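An afternoon at the Candby open house

Posted 2019-01-21

So I finally made it out to Pedcombe! Noemi Ruggiero had been after me to go since before the holidays (she has a thing for other people's workspaces, and so do I, which is probably why we're friends), and when Candby announced they were opening their doors for the afternoon I ran out of excuses. It took two buses, the second one being the 66, which goes the long way past the reservoir and stops at every single mailbox, or that's how it felt.

Candby is a home and tableware studio on the upper floor of the old Stanora building. Geert De Haan met us at the top of the stairs and told us to wander wherever we liked, touch things, open drawers. I love being told that. The first room was mostly shelves and fabric rolls, and Noemi disappeared into the fabric immediately, so I went on ahead to the room with the round table and stayed there far too long.
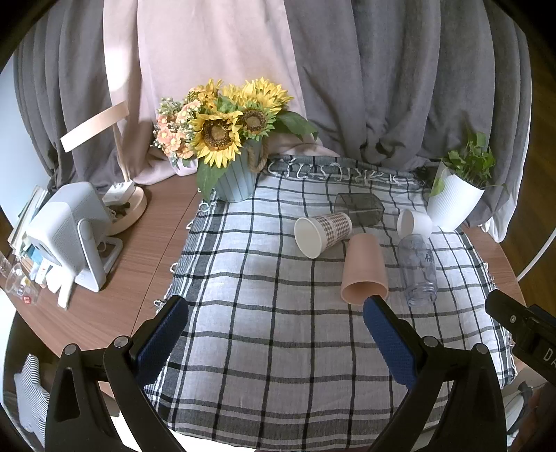

Cups on the checked cloth, with the sunflowers behind.

I want that cloth. It's a big open check, dark lines on a pale ground, with a fringe along the edge that has gone a bit wild, and it doesn't cover the whole table, so you still get the brown wood all around it. And then sunflowers, in January! The pot is a pale blue ribbed one with a rope handle and I would happily have carried it home on the bus. I also have my eye on the desk lamp with the round wooden base, although mine would be buried under books inside a week.

Yaqin Dong, who does the tables there, had a lot to say about cups. Her view is that people match too much. She'd put a paper cup next to a ceramic one next to plain plastic and let the cloth hold it all together, and she says a check is the best thing for that because it's busy but still quiet (I wrote that down on my hand). I've always been a plain white tablecloth person, so this was news to me.

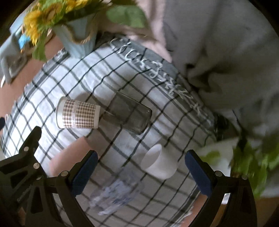 I asked her whether a patterned cup on a patterned cloth wasn't a bit much, and she said only if the patterns are the same size. Small check on big check, fine. Noemi turned up around then with fabric lint all over her sweater and took Yaqin's side, naturally.

We had mint tea with Salma Belkadi down the hall, where the Ait Brahim rugs were hanging, and I got talked into 4 napkins. Doors closed at five and we just missed the bus.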